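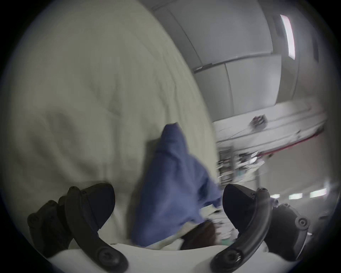 *Blue cloth on white fabric.*

**Covthorpe Magazine Awards Name This Year's Winners, With Three New Faces in the Editors' Circle**

PRINDHOLM, Jan 7, 2000 -- The Covthorpe Magazine Awards handed out its prizes last night at the Mocanu Theater, and what a night it was. Editors, art directors, circulation managers and a good many freelance writers filled the main floor and most of the balcony to hear the results in 20 categories, from Best Single Issue to Best Letters Page.

The judges read 485 entries this year, sent in by 89 magazines. Many came from titles that had never entered before, including several trade monthlies and a quarterly on canal boats that ended up on two shortlists.

"I took a box of entries home every weekend and kept reading bits of them out loud to my family," said Karlijn Schouten, who chaired the judging. "There was a piece on bridge inspectors that I must have read four times. People are doing wonderful work in magazines you won't see at the airport, and I'm so glad we got to put some of them on a stage."

## The top prizes

Magazine of the Year went to *Hullmont Review*, which also took Best Feature Writing for its long report on night-shift bakers. The judges praised the magazine for giving its writers room and for a redesign that made the back pages as good to read as the front.

Best Trade Magazine went to *Prindholm Grocer*. Its shopkeepers' diary, a monthly column written by a different store owner each time, was mentioned by every judge on the trade panel. The magazine's staff were seated in the balcony and took a while to reach the stage, and the applause lasted the whole way down.

Best New Magazine went to *Second Shed*, a title for people who repair their own tools. It published its first issue in April and has already moved from a stapled format to a bound one.

Other winners include:

- **Best Cover:** *Covthorpe Gardener*, for its frost issue
- **Best Single Issue:** *Inland Water Quarterly*
- **Best Use of Illustration:** *The Choir Monthly*
- **Best Letters Page:** *Model Rail Notebook*
- **Best Short Column:** *Prindholm Grocer*, for "Behind the Counter"
- **Best Service Article:** *Second Shed*, for "A Handle That Fits"

The Best Letters Page category is new, and it drew more entries than the judges had planned for. It will be back next year with separate prizes for large and small magazines.

## Editors' Circle

Three editors joined the Editors' Circle, which honors long service to the field. Among them was Blagoje Berisha, founding editor of *Inland Water Quarterly*, who got the loudest cheer of the evening.

Berisha started the magazine at his kitchen table and still answers reader mail himself. In his speech he thanked his printer, his proofreader and a subscriber who has written in to correct the tide tables after every issue.

"He's always right, too," Berisha said. "I'd like to thank him and I'd like him to take one spring off. I have loved this job every single day, even on the days when the pages were late and the staples were the wrong size."

The other two new members, both retired, asked that their speeches be kept short and then happily ran over. Their remarks will be printed in full in the awards booklet, which is being mailed to everyone who entered.

## Student desk

Before the ceremony, students from the Hullmont journalism program spent the afternoon with working editors, going over page proofs and pitching story ideas. Several left with assignments. The session was so lively that it had to be moved out of the lobby when the doors opened, and it carried on in the cloakroom.

Schouten said she hopes to double the time set aside for it. "The questions were terrific. One student wanted to know how you cut a story by half without making the writer cry, and we had three editors arguing over the answer."

## Next year

Entry forms for the next awards will be mailed in April. Magazines of any size may enter, and there is no fee for titles in their first year of publication. Entries should be sent as printed copies, with the category written on the front of the envelope. Past judges who would like to serve again are asked to write to the awards office in Covthorpe.

**Press contact:** Awards Office, Covthorpe Magazine Awards, Covthorpe. A full list of winners and runners-up is available on request.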